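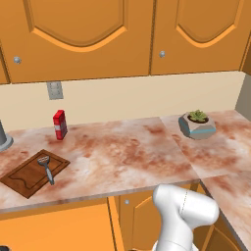
Cocina simulada en Bunska, con el brazo del robot ante la encimera de mármol.

Bunska es un entorno de simulación para desarrollar y evaluar software de manipulación robótica en cocinas domésticas. Lo creó Piyumi Gunawardena en el laboratorio Arkell y lo mantiene hoy un equipo coordinado por Karim Srour. Se distribuye con 310 cocinas, generadas a partir de 47 plantas base, y con un catálogo de 2802 objetos.

Generación de escenas
Cada cocina combina de forma procedural muebles, materiales y utensilios. El resultado puede ser muy vistoso: armarios naranjas con paneles curvos, mármol con vetas rojizas, una tabla de cortar de madera o una pequeña suculenta en un macetero poliédrico. Tanta variedad tiene un gran interés técnico, pues obliga a los modelos de percepción a separar los objetos de fondos muy distintos, ¡incluso de un mármol lleno de manchas!

Percepción y control
El simulador entrega color, profundidad y máscaras de segmentación sincronizadas con el estado de las articulaciones. El control admite órdenes de posición, velocidad o par. Una de las piezas más celebradas es el planificador Diltton, que busca trayectorias sin colisiones y las recalcula cuando cambia la disposición de la encimera. Las esquinas, donde el brazo dispone de menos espacio para girar, figuran entre sus pruebas más exigentes.

Evaluación
La batería Abou Jaoude reúne 3522 episodios de tareas como recoger un utensilio, apartar una caja o abrir un armario. Todos parten de una semilla fija, de modo que un fallo puede reproducirse paso a paso y compararse entre versiones del controlador. Los registros guardan también los planes descartados, un recurso estupendo para depurar.

Véase también
Planificación de movimiento
Segmentación semántica
Generación procedural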